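Can a machine tidy up yet?
Notes from the Visach newsletter, 28 October 2022

Sorting a bin of mixed household stuff is still one of the plainer tests of a robot arm. A shoe, a tape measure, a duster and a bowl ask for very different grips.

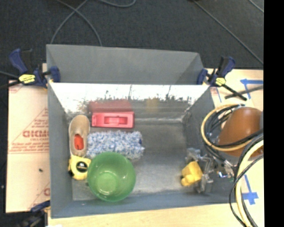
Where things stand

Philomena Nyarko has spent most of the year on this question at the Fidalport workshop. Her short answer is that picking up is mostly there and putting away is not.

Over the last test period her team logged 1,213 attempts to lift one item out of a mixed bin. Hard, blocky things went best. Soft ones, duster heads above all, were dropped or dragged more often, and bowls gave trouble when something was leaning on the rim. See-through plastic was a headache for the depth sensors, as it has been for years.

Speed is the other problem. A batch of 333 picks took the arm roughly two hours. Nyarko says a person who wasn't in a hurry would have finished well before lunch and hung up the duster too.

What comes next

The Michalski project starts in March and moves from lifting to placing – shoes side by side on a rack, bowls right way up on a shelf. Zulana is lending two racks and a set of shelves for the trials.

As for the home, Nyarko would not give a date. She thinks packing benches and returns desks will get there first, where the same kinds of goods come through all day and someone is close by to sort out a bad grip. A hallway floor with one shoe on it is harder, she said, and the arm still has to get to the hallway.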